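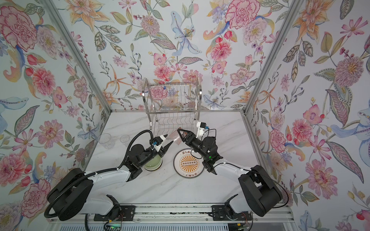

Chapter 5
Open Day at Rinaldi

I learned more about two-armed robots in one May afternoon than in a whole term of reading, and I'd like you to start where I did — at the visitors' rope, asking silly questions. Lensa Sisay was running the demonstration, and she let me stand close enough to see the left gripper with a pale green cup while the right one held a little pinkish square, the two tips almost meeting in front of an empty dish rack. I blurted out, "How do they not crash?" She laughed and said that was the whole chapter!

So it is. We'll begin with how each arm knows where its own hand is, then move on to how the pair share a table. Keep your notes from Chapter 2 handy — you'll want the joint angles.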